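Ovholm pauses Flustadetti sock-sorting trial after gripper fault

Monday, October 14, 2024 – Ovholm has halted unattended running of Flustadetti, its two-armed laundry sorting robot, after a gripper failed to release on command during tests at the Nenby site in August.

The fault showed up 73 times in 700 picks. In most cases the fingers stayed shut on the fabric while the software logged the item as dropped. Ovholm had earlier described the system as ready for customers. That claim is withdrawn.
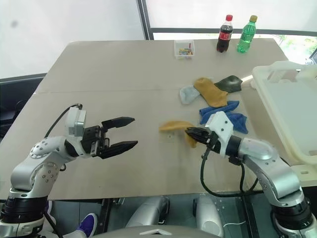
By Ines Mwakyusa, Test Safety Lead, Ovholm

Socks are soft, and a stuck sock hurts no one. A controller that believes an open hand is open when it is closed is a different matter – the same signal tells the arm when it may swing back across the table.

A software update in September cut the count, but we are not calling it a fix. The lab run was short, and we have seen faults go quiet before.

Flustadetti will now run at reduced speed, with an operator at the stop button, until it completes 500 picks in a row without a false release. Trial customers will be contacted directly. No injuries were reported.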